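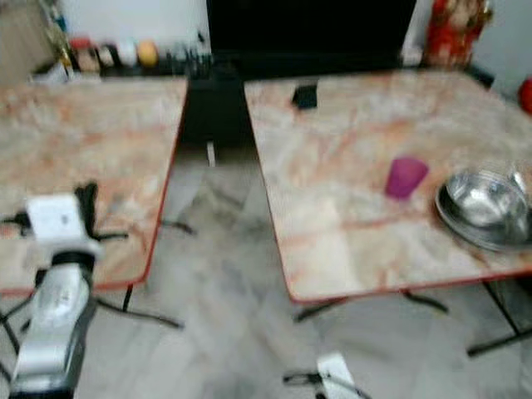
Plakitz P2 Tabletop Handling Kit
Two-arm configuration for household objects

Overview | What's in the kit | Site planning | Budget | Ordering

The P2 is a two-arm kit for picking, placing and carrying small household items between low surfaces. It is sold to labs and product teams that need to work in furnished rooms as well as at a bench. Each arm carries its own gripper and wrist camera. A third camera is mounted at head height and covers both work surfaces.

The kit ships without tables. Buyers normally use furniture already on site, and folding tables are acceptable within the limits given under Site planning.

What's in the kit

2 arms with joint covers fitted
2 parallel grippers, black fingers, white housing
2 wrist cameras, installed and aimed
1 head camera with mast clamp
1 controller with power supply
1 cable set, 3 m
1 spare finger set
Fastener pack and hex keys

The controller runs from a standard grounded outlet. The host computer is not included. See the Eltis compatibility sheet for tested models, or ask for a quote with a host already configured.

Site planning

Measure the room before you order. Most of the support requests we receive in the first month concern table height, table spacing or cable length, and all of these can be settled on paper.

Tables. Tops should be level with each other to within 8 mm. Lock all folding legs and check for rocking with a hand on each corner. If the legs splay outward, allow for their footprint when you decide where the base will stand. High-gloss and patterned tops are supported, but run the surface calibration once per top, and again if the tables are swapped.

Gap. Leave a clear gap between tables if your task includes transfers from one to the other. The arms can cross it at any width up to the reach limit on the drawing. Do not bridge it with a board.

Floor. Hard tile is preferred. On carpet, order the wide foot plates (separate item).

Power. Plan one outlet strip for the kit and a second for anything else in the room. Route cords so that the base does not roll over them.
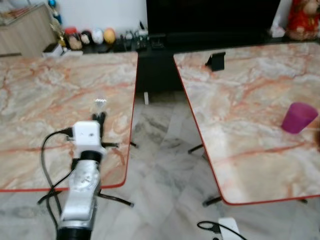
Cable slack is the item most often underestimated. The wrist camera cable needs a free loop at the gripper housing and a second loop near the base, or it will pull tight when the arm is fully raised. The 3 m set is enough for a controller placed directly behind the base. If the controller is going against a wall or under a counter, order the long set with the kit. It cannot be spliced in later.

Objects. The standard fingers handle cups, caps and similar rigid items. Thin flat items such as cutlery can be picked from a bare tabletop, but expect to spend setup time on approach height. Nested metal bowls and plates should be tested with your own samples before you commit to a task list. Sidra Hashmi in applications will run up to 8 customer objects at no charge if they are sent in ahead of the order.

Budget

The kit price is quoted per region. The following items are priced separately and are often left out of first-year budgets:

Long cable set
Wide foot plates
Replacement fingers, set of 8: $73
On-site commissioning, one day: $959 plus travel
Host computer

Finger wear depends on the objects handled. Steel tableware wears the pads faster than plastic does. For daily use with mixed items, budget one replacement set per quarter.
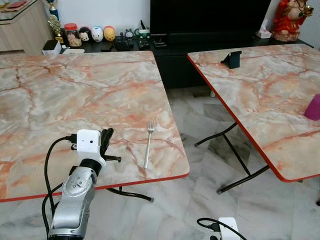 Commissioning covers base placement, camera check, surface calibration for two tops and a supervised first run. It does not cover task programming. Bramwell and Isetti both offer programming by the day and are familiar with the controller. Their rates are not included in our quotes.

Allow one working day for installation if your own staff are doing it. Two people are needed to lift the base.

Ordering

Send room dimensions, table height and a list of objects with your request. Quotes are prepared by Marcus Ostrowski and are valid through the end of the following month. Orders for May delivery should include a named site contact. Saturday installation is available on request at the weekday rate.

Service and returns: Wanda Lyons

Related items: P2 single-arm kit | Long cable set | Wide foot plates | Spare fingers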